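Two-arm bench in the shared shop – glass rack progress

plellavari_shop
Wed 12 April, posted by Roya Esfahani

Both arms are on the front rail now and the marble top is in. I'm working on plastic stemmed glasses and the gold tree rack. Budget so far is up to 2000 with the motors. 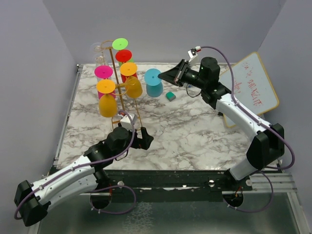 Left arm at the rack, right arm at the blue glass standing by the sponge.

The hooks are the hard part. The foot of each glass has to clear the branch, and mine are close together. I logged 91 tries in March and 31 were good.

tondmont
Are you gripping the bowl or the stem? I'd go for the bowl. More surface, less twist.

plellavari_shop
Stem, right up against the foot. The bowl is too wide for these jaws and I don't want to print new ones.

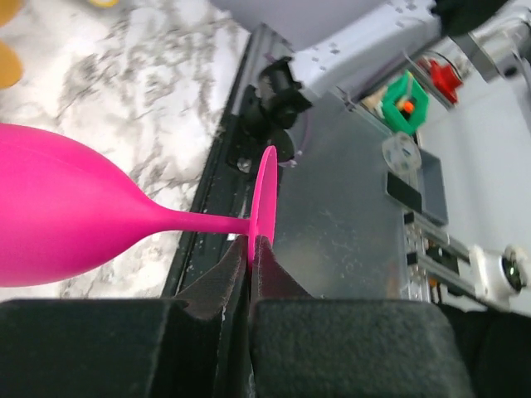 Re: stem grip

skasero
I disagree with tondmont. With the stem you know where the foot is, and the foot is what hits the hook. Your pads look a bit worn on the inside though. I'd change them before touching any code.

tondmont
Fine for hanging. For standing a glass up on its base I still say bowl. A stem held sideways will droop on you as soon as the arm moves fast.

plellavari_shop
Could be. I run slow, so I haven't seen much droop. Pads are on the list.

sauerland
How are you routing the purple cable? Mine snagged at the elbow until I left a bigger loop – cost me a connector.

plellavari_shop
Loose loop past the elbow and down to the base. I'll try another 200 with fresh pads and post the log.

We use cookies to keep you logged in. OK | Settings
Contact | Copyright Plellavari Workshop Forum | Back to top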